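Housekeeping Practice II
Handout 3: Care and Folding of Lined Garments
Prepared by Brenda Toledo, Rallstead Institute of Domestic Studies

Students should read this handout before the September practical. Garments with a full or partial lining require more care than single-layer clothing, as the outer fabric and the lining seldom slide at the same rate. A fold that appears flat on the outside may conceal a crease within.

Work on a bed or a table that is wider than the garment. A made bed is acceptable, provided that the quilt has first been pulled smooth. Open the garment fully, inspect the lining along its seams, and read the care label before any pressing is attempted. Buttons are to be checked for loose thread at this stage.
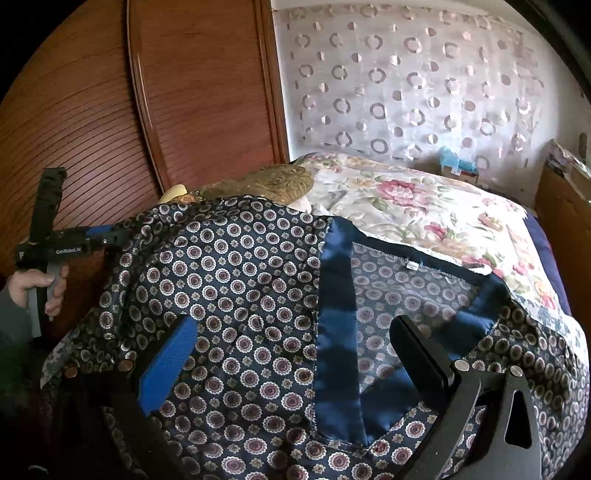 Satin linings mark easily. Smooth them with the flat of the hand, working from the center seam outward, and keep rings and bracelets off during the exercise. Once the lining lies flat, bring the front edges together, fold the sleeves to the back - without pulling at the shoulder - and fold the body once at the waist. Heavy garments are hung, with at least 3 inches between hangers.

The practical lasts 90 minutes and begins at 9:30 a.m. Each student will fold one lined garment and submit a written account of 200 words, noting the fabric, the condition of the lining and the storage method chosen. Accounts are to be handed to Ekaette Edet at the end of the session.

Reading: Kirui, Cloth in the Home, chapter 3.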